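3.2 How I ran the interviews

I should say first that I'm a counsellor by training and a researcher only by stubbornness, so I went into this part of the study with a lot of habits from the therapy room. I wanted to know how therapists at small practices come to choose the approach they work in, and whether they'd tell the same story two years on. Twenty-eight people agreed to talk to me, all of them from Plarnari or Clokent, and each conversation began with the same question: what were you doing before this?

I'd written a proper schedule of questions (four pages of it!) and dropped most of them after the pilot. People wanted to talk about their own supervisors, the first client they felt they'd let down, the course they nearly left. So I let them. Dorottya Juhász read the early transcripts and told me I was nodding along too much, even on paper, and she was right — after that I left longer silences and the answers got better.

Everyone sat across a table from me, which a few found stiff after years of armchairs. I kept the same arrangement throughout so that the sessions could be compared, and the table was a plain one (Figure 2 shows a white tabletop).
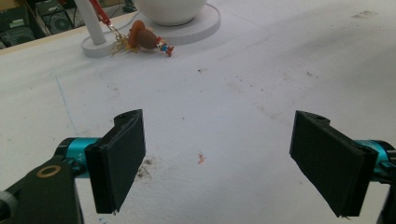
Figure 2. White tabletop with light scuffs and smudges, and black gripper fingers in the foreground.

3.3 Reading the transcripts

I read each transcript twice before marking anything, once for the story and once for the words people chose. My first set of codes leaned heavily on Lakatos, the training scheme most of the Clokent group had come through, and it made everybody sound alike. I threw it out in November and began again with the phrases they'd used themselves, such as "finding my feet" and "borrowing her voice".

Dorottya coded a handful separately and we argued over the differences by phone. Where we couldn't agree I kept both readings, and they're marked as such in the next section.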